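About Us - Ditley Block & Bin

Ditley makes and sells counting sticks, sorting blocks and storage bins for classrooms, therapy rooms and anyone else who needs small parts kept in order. 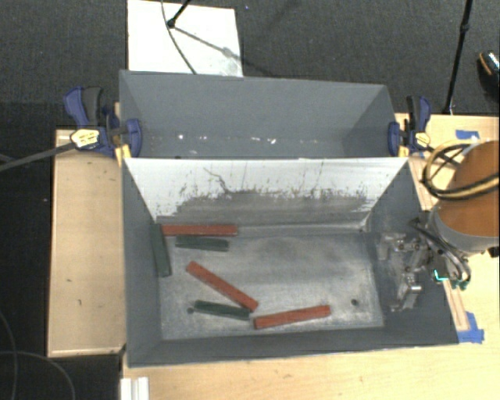 Photo: red and green blocks in a gray bin

Red and green are our two standard colors. Every long block in the catalog comes in both, and they account for most of what leaves the building. The red is a brick red. The green is a dark, muted shade that we have kept the same from the first batch on. Customers ask now and then for a brighter green, and we do mix one for special orders, but schools that bought from us years ago want their replacements to match, so the dark green stays on the shelf.

Who we are

The company was started by Jhonatan Zapata, who had been repairing shop fixtures and taking on small woodworking jobs on the side. A school down the street asked him for one set of 30 sorting sticks. He made them over a weekend, delivered them in a coffee can, and got an order for four more sets the next month. Today we have a cutting room, a paint room, a packing room and an office that is also where we eat lunch. Jhonatan still does the sawing on short runs.

What we make

Long blocks. Narrow and square-edged. Sold in sets of 30 or 80, in one color or split evenly between red and green. Single replacements are available at any time, and there is no minimum.

Vimine trays. A shallow divided tray for tabletop work. Three, four or six sections. The dividers lift out for washing.

Geston bins. Our storage line, in two depths. The walls slope, so blocks that are tipped in end up on the floor of the bin where a hand can reach them. Bins can be used singly or set end to end on a table, with one for blocks waiting to be sorted and one for blocks that are done.

How the bins are used here

We use bins on our own tables every day, and they get scratched. The floors go cloudy and the walls pick up marks. This does not affect the blocks, and we do not throw a bin out over it. We replace one when it cracks or when a corner starts to lift. If you are buying for a waiting room or somewhere that looks matter, a cloth liner will slow the wear down. We can cut one to size.

Blocks pick up small marks too. Wipe them with a damp cloth and dry them the same day. Please do not soak them or put them in a dishwasher.

Where to find us

Our shop and pickup counter are in the Kalogeropoulos Building, unit 474, on the loading dock side. Ring the bell by the gray door. The counter is open from 9 a.m. to 3 p.m. on working days. Schools with a purchase order can pick up outside those hours if they call ahead. We close for stock-taking in January, and orders placed then go out when we reopen.

Mail orders ship flat rate within the state. The current paper catalog is number 1041, and we will send one free to any school or clinic that asks.

Filed under: Company > About > Workshop

Comments (3)

mrs_pell_room6
We have had the red and green sticks for years. Lost two behind a radiator and the replacements matched fine. Can I order just greens?

Ditley office
Yes, single colors are fine. Put "green only" in the notes box when you check out.

T. Arden
Do the deep bins fit on a 24 inch shelf? The listing gives the inside measurement only.

Related pages
Geston bins: sizes and depths
Caring for painted blocks
Vimine tray dividers, sold separately
Ordering with a school purchase order
Sorting by color: table setups for small groups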